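Ticket: Shared mailbox not syncing after password reset
Opened by: Kekeli Issahaku, Rorkirbridge office
Assigned to: Pieter Oosthuizen
Priority: 3
Status: Resolved

Problem
Mail sent to the Pakzad shared mailbox stopped showing up on my desktop after the May password reset. Webmail is fine. The desktop program says "Connected" but the newest message is from 7:15 a.m. 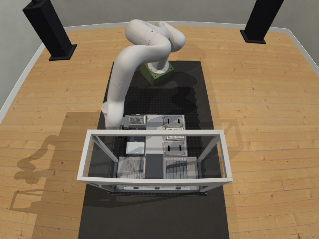
I have restarted twice and removed the account once. Adding it back took 6 minutes and the same old messages came up. Two other people on the Stistano team use this mailbox and neither has the problem.

Steps tried
1. Checked the mailbox permissions. Kekeli has full access, no change needed.
2. Cleared saved passwords on the desktop. There were 3 old entries for the mail server. Deleted all of them and signed in again. Still no new mail.
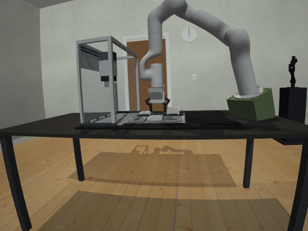
3. Closed the mail program, renamed the local cache file and reopened. The folder rebuilt and new mail came in.

Resolution
Damaged cache file. Kekeli confirmed that sending and receiving both work. Old cache file can be deleted after 7 days.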